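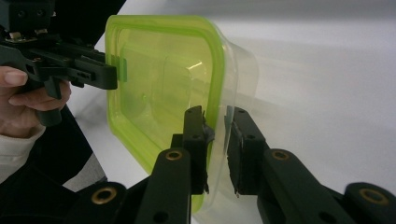 투명한 본체에 라임그린색 테두리를 두른 플라스틱 식품 보관 용기.

실내 빨래 건조, 배치 간격과 환기 시점이 건조 시간 좌우
홀틀리 생활환경연구소, 에스포지토 단지 58가구 측정 결과 공개

홀틀리(Holtley) 생활환경연구소가 겨울철 실내 빨래 건조에 관한 현장 측정 결과를 화요일 공개했다. 측정은 2,000가구 규모의 에스포지토(Esposito) 주거단지에서 참여를 신청한 58가구를 대상으로 2월 한 달간 이뤄졌다. 연구소는 같은 양의 세탁물을 널더라도 건조대의 위치, 옷감 사이의 간격, 창을 여는 시점에 따라 건조가 끝나는 시각이 크게 달라졌다고 밝혔다.

참여 가구에는 유리스(Juris) 온습도 기록계가 지급됐다. 기록계는 건조대 옆, 같은 방의 외벽 모서리, 인접한 방에 각각 설치됐고 측정값은 일정한 간격으로 자동 저장됐다. 거주자는 세탁물을 넌 시각과 걷은 시각, 창문을 여닫은 시각, 난방 설정을 변경한 시각을 별도 기록지에 적었다. 세탁물 무게는 탈수 직후와 걷기 직전에 같은 저울로 쟀다. 연구소는 두 무게의 차이를 실내 공기로 방출된 수분량으로 간주하고 분석에 사용했다.

건조대는 반델(Bandel)의 접이식 제품으로 통일했다. 가구마다 쓰던 건조대의 봉 간격과 높이가 달라 그대로 비교하기 어렵다는 예비 점검 결과를 반영한 것이다. 세제와 섬유유연제는 통일하지 않았고, 탈수 단계는 세탁기 제조사별로 가장 가까운 회전수에 맞추도록 안내했다. 이 때문에 탈수 후 잔류 수분에는 가구별 편차가 남아 있으며, 보고서는 이를 보정한 값과 보정하지 않은 값을 나란히 실었다.

건조 시간에 가장 뚜렷한 영향을 준 항목은 옷감 사이의 간격이었다. 봉을 하나씩 비우고 넌 경우가 모든 봉을 채운 경우보다 일관되게 빨리 말랐다. 봉을 모두 채운 건조대에서는 안쪽 세탁물 주변의 습도가 바깥쪽보다 오래 높게 유지됐고, 두꺼운 수건과 후드가 달린 상의에서 차이가 특히 컸다. 한 번에 모두 널지 않고 두 차례로 나눠 널었을 때 전체 소요 시간이 오히려 짧았던 가구도 있었다.

긴 옷과 짧은 옷의 순서도 비교 항목에 포함됐다. 바깥쪽에 긴 옷을, 안쪽에 짧은 옷을 거는 배열은 건조대 아래쪽으로 공기가 드나들 공간을 만든다. 측정에서는 반대 배열보다 마르는 시간이 단축됐으나, 봉 간격을 넓혔을 때만큼의 차이는 나타나지 않았다. 선풍기를 함께 쓴 가구에서는 배열에 따른 차이가 거의 사라졌다.

건조대 위치는 방 중앙, 창가, 외벽 모서리의 세 조건으로 나눴다. 방 중앙이 가장 빨랐고 창가가 뒤를 이었다. 외벽 모서리에서는 건조가 늦었을 뿐 아니라 벽 표면 부근의 상대습도가 높은 상태로 오래 지속됐다. 연구소는 외벽 모서리의 경우 벽 표면 온도가 실내 공기보다 낮아, 방 전체의 습도가 허용 범위에 있어도 국소적으로 결로가 생길 수 있다고 설명했다. 가구 뒤편이나 커튼 안쪽도 같은 조건에 해당한다.

바닥 난방을 사용하는 가구에서는 건조대와 바닥 사이의 거리도 함께 기록됐다. 낮은 위치에 건 세탁물은 초기에 빨리 말랐으나, 바닥에 닿는 길이의 침구류는 접힌 부분이 끝까지 마르지 않는 사례가 있었다. 보고서는 침구류를 말릴 때 중간에 한 번 뒤집고, 접히는 선의 위치를 바꿀 것을 권고했다. 난방 설정을 2도 올린 조건도 시험했으나, 환기를 하지 않은 상태에서는 건조 시간 단축 폭이 작았다. 온도가 오르면서 공기가 머금을 수 있는 수분량은 늘었지만 방출된 수분이 방 안에 계속 남았기 때문으로 분석됐다.

환기에 대해서는 시점별 비교가 이뤄졌다. 세탁물을 넌 직후부터 전반부에 창을 짧게 여러 번 연 가구는, 다 마른 뒤 한 번에 길게 연 가구보다 최고 습도가 낮았다. 수분 방출은 건조 전반부에 집중되고 후반부로 갈수록 완만해졌다. 창을 조금만 열어 둔 채 장시간 유지한 조건에서는 습도가 안정적으로 낮았던 반면 창틀과 주변 벽의 온도가 떨어져 난방 가동 시간이 늘었다.

마주 보는 두 창을 동시에 연 경우와 한쪽 창만 연 경우의 차이도 확인됐다. 맞통풍이 가능한 구조에서는 습도가 단시간에 내려갔다. 한쪽 창만 있는 방에서는 방문을 열고 주방 배기 장치를 함께 가동하는 방법이 대안으로 시험됐으며, 방문을 닫고 창만 연 조건보다 결과가 나았다. 다만 이 방법을 쓰면 수분이 다른 방을 거쳐 이동하므로, 인접한 방의 기록계에서 일시적인 습도 상승이 관측됐다. 옷장 문은 닫아 두어야 한다는 것이 연구소의 권고다.

제습기를 보유한 가구에는 별도 조건이 적용됐다. 정격 소비전력 300W인 기기를 기준으로 방문과 창을 모두 닫고 가동했을 때 건조 시간이 가장 고르게 나타났다. 외부 날씨의 영향도 가장 작았다. 제습기를 켠 채 창을 연 가구에서는 효과가 줄었으며, 비가 오는 날에는 창을 닫고 제습기만 쓴 조건과의 격차가 벌어졌다. 토출구 방향은 세탁물 아래쪽을 향하게 했을 때 결과가 좋았다. 흡입구가 벽이나 커튼에 가까우면 성능이 저하되므로 제조사가 정한 이격 거리를 지켜야 한다.

측정을 총괄한 예우도키야 야첸코(Yevdokiia Yatsenko) 책임연구원은 “건조 시간을 줄이는 조건과 벽면 결로를 줄이는 조건은 대체로 겹치지만 완전히 같지는 않다”며 “외벽에 면한 방에서는 건조 속도보다 모서리 습도를 먼저 확인하는 편이 낫다”고 말했다. 그는 습도계를 한 대만 둘 경우 건조대 옆보다 외벽 모서리 쪽이 적절하다고 덧붙였다.

냄새에 관한 항목은 거주자의 주관 평가로만 수집됐다. 참여자는 걷은 직후와 다음 날 각각 냄새 유무를 표시했다. 건조가 오래 걸린 세탁물일수록 냄새가 있다는 응답이 많았으나, 세탁기 내부 상태와 세탁 후 방치 시간이 통제되지 않아 보고서는 상관관계만 제시하고 원인은 특정하지 않았다. 미생물 검사는 이번 측정 범위에 포함되지 않았다.

다림질과의 관계도 일부 다뤄졌다. 면 셔츠는 완전히 마른 뒤보다 수분이 약간 남은 상태에서 걷었을 때 다림질 시간이 짧았다. 이 경우 다림질 중 방출되는 수분도 실내 습도에 더해지므로, 다림질을 마친 뒤 곧바로 옷장에 넣지 말고 옷걸이에 걸어 남은 수분을 날려야 한다. 합성섬유 혼방 의류에서는 걷는 시점에 따른 차이가 확인되지 않았다.

연구소는 이번 결과를 다른 형태의 주택에 그대로 적용하는 데 주의가 필요하다고 밝혔다. 에스포지토 단지는 같은 시기에 지어진 동으로 구성돼 단열 수준과 창호 사양이 비슷하다. 단독주택이나 창호를 교체하지 않은 노후 주택에서는 벽면 온도 분포가 다를 수 있다. 참여 가구가 신청 방식으로 모집된 점, 거주자가 직접 적은 시각에 오차가 있을 수 있다는 점도 한계로 명시됐다. 기록지의 창문 개방 시각과 기록계의 온도 변화가 일치하지 않는 자료는 환기 분석에서 제외됐다.

보고서 부록에는 건조대 배치도, 기록지 양식, 무게 측정 절차가 수록됐다. 기록지 양식은 단지 관리사무소에서도 받을 수 있다. 참여 가구에는 방별 습도 변화를 정리한 개별 결과지가 우편함으로 전달된다. 지급된 기록계는 반납 대상이며, 반납 전에 전지를 분리하고 설치 위치를 적은 꼬리표를 그대로 붙여 두어야 한다.

연구소는 후속 측정을 장마철에 같은 단지에서 진행할 계획이다. 후속 측정에서는 냉방기의 제습 운전과 욕실 건조가 조건에 추가되고, 세제 투입량도 통일된다. 모집 일정은 단지 게시판에 공지된다.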